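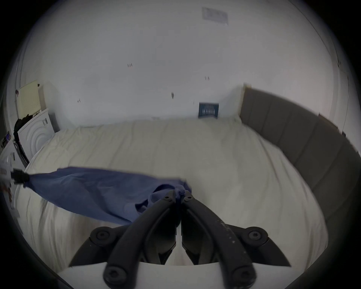

Figure 1. Hand-held gripper with a blue cloth pinched between the fingertips. The other end of the cloth is held by a black clip.

Robot Learning by Showing — Notes for Session 2
Rodorham, 2 October 2020

Last time we looked at how to write a motion down as a list of arm positions. Today we get to my favourite part of the course, where we stop writing motions and start showing them!

Three ways to show a task

Hand guiding. You take hold of the arm itself and push it through the job. The robot records its own joint angles, so what you record is always something the arm can reach. It is tiring, though, and your hands and body tend to get into the camera's view.

Remote control. You sit at a second device and the arm follows. You see what the robot sees (good) but you feel very little of what it touches (bad). Beginners squeeze too hard or stop short. On the Jukura arm, expect your first few attempts to be slow and jerky.

Hand-held gripper. You carry the gripper and do the task yourself, with the camera on the tool. This is the one in Figure 1. It lets you work in a real bedroom or kitchen without moving an arm into it, and it's great fun. The catch is that your wrist can do things the robot's can't, so some recordings won't play back.

Why cloth?

A block has a position and a direction, and that's nearly all you need. A cloth can lie in endless shapes, and it changes shape as soon as you touch it. Look at the cloth in Figure 1: bunched up at the fingers, stretched flat between fingers and clip. Both parts matter to whoever has to learn from the recording. Tension is the hard bit. A person feels the pull straight away, but a camera only gets hints of it, such as folds flattening out.

Note the blur along the upper border of the cloth too. Fast movement costs you detail, so slow down near the grasp and near the release.

What goes into one recording

Camera images, the path of the gripper through space, and how far the fingers are open, all with matching times. If the clocks drift apart, the robot learns to close its fingers on air. We lost a lovely batch that way in August and I'm still cross about it.

The Virág set, which you will use in the lab, has 1071 recordings. After removing the ones with lost tracking or missing finger data we keep 700.

For the lab

Work in pairs. Each pair makes 12 recordings of one cloth task using the Gosel software. Change the starting shape of the cloth every time — really change it, don't just nudge a corner. Keep your failed grasps and label them as failed. We'll want them in Session 3, when we talk about recovering from mistakes.

Before you come, write a short paragraph on this: if the cloth slips from the fingers, which of the recorded signals would show it first?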